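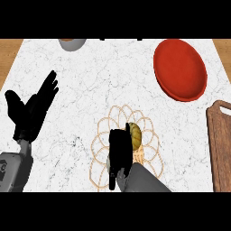

One user of the last release asked why the planner keeps moving the left arm when only the right hand has a job to do, and whether there was a way to make it stop. There is. The setting is called arm hold, and it is off by default.

4.3 Setting up a one-handed grasp in a two-arm scene

These steps assume that Fimia is running and that a kitchen counter scene is loaded with both arms. If the Mumonard planner is not connected yet, go back to 4.1.

1. Open the Planner panel and choose Arms.

2. Set the right arm to Active and the left arm to Hold. A held arm keeps its joint angles, and its hand stays in whatever pose it was in. In the scene shown, the left hand is open over the counter while the right hand has its fingers closed on the round yellow-green object.

3. Under Target, click the object you want to grasp. The object ID appears in the status line. Check it before you go on. Small objects that sit over a mat or trivet are easy to miss, and the click may pick the item underneath.

4. Set Collision to Full for the held arm. The planner then treats it as a fixed obstacle.

5. Press Plan. The path is drawn over the counter as a thin line. If no line appears, see error 206 below.

6. Press Run. The controller closes the fingers until each one reports contact or reaches its limit.

7. Open the Contacts tab and confirm that the thumb and at least one finger are listed against the target ID.

Note: Thin openwork items such as woven trivets use a simplified collision shape. The planner sees a flat disk with no gaps, so fingertips will stop at its top surface.

Note: The Tsai hand profile has 11 contact points per hand. Older profiles have fewer, and the Contacts tab will leave the missing rows blank.

Caution: Do not switch an arm from Hold to Active during a run. The planner does not recheck the path, and the arm may pass through other objects — including the other arm. Press Stop first, then change the setting and plan again.

Error codes for this section

101: No target selected. Repeat step 3.

142: Contact lost after closing. Lower the closing speed in the hand profile and run again.

206: No path found. Move the held arm farther from the target, or set its collision to Forearm Only and plan again.

Settings made here are saved with the scene file. To use them in another scene, export them from the Faseck menu as an arm preset.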